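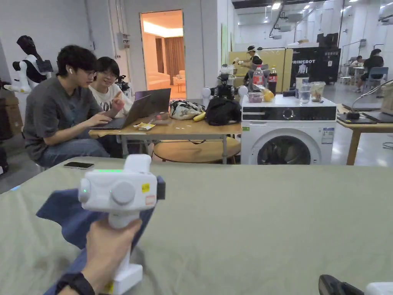
Stunau's open day sells a passing game we still haven't seen

2025-12-13 | By Aurelia Plattner

STUNAU — The Clunder have lost more games than they care to print on a poster, so the team opened its practice building and talked about the future. Up to 400 fans came. We were promised a look at the new offense and got a hallway, a weight room and 30 minutes of slides.
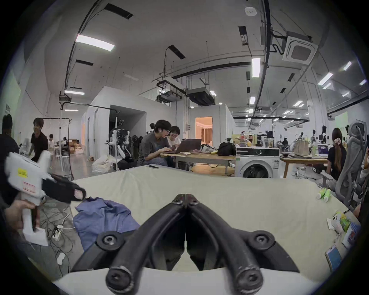

Head coach Neusa Brandão says the line is fixed. She said so in September too, a week before Dremenach lived in her backfield. Her proof was a drill against air, and air doesn't blitz. I've seen better scouting reports on the back of a packet, and there was a green and yellow one on the table, next to a white plush charm, if she wants to borrow it.
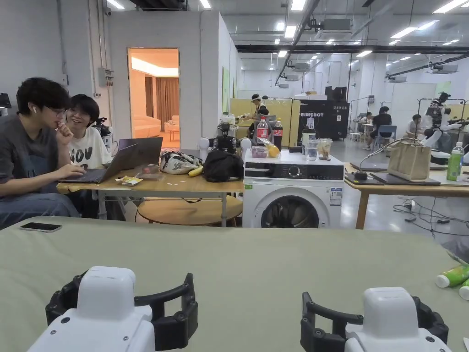

The quarterback question

Pant has thrown for 908 yards, 77 of them on one busted coverage. Take that play away and you have a guy who checks down on third and long.

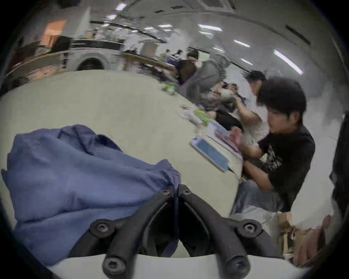
He threw well on the tour — crisp outs, no rush, no crowd noise. Brandão called it progress. Ask me again after Dremenach comes back to town.

Get our football newsletter in your inbox. You can unsubscribe at any time.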